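Sorting with two arms, part three

Print this post | E-mail this post

I have finished the comparison I started in March. The question was whether one policy trained on both arms together would do better than two policies trained apart, each seeing only its own side. Marras is the joint one and Esum is the split pair.
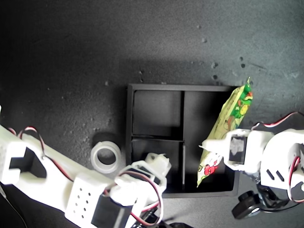

Posted by Muireann Corrigan

Snack bags are the hardest item in the set. The wrapper crinkles under the finger and the bag often goes in at an angle, lying over the partition between two compartments of the tray. I count that as a miss.

Both methods learned from the same 400 demonstrations, and each then had 100 trials. Marras missed 13 and Esum missed 14, so I can't claim a difference on placing. Where they do differ is waiting. With Esum the idle arm drifts over the tray while the other is still busy, and I had to stop several runs by hand. Marras holds it back.

Next I want to try fewer demonstrations, and a deeper tray.

Print this post | E-mail this post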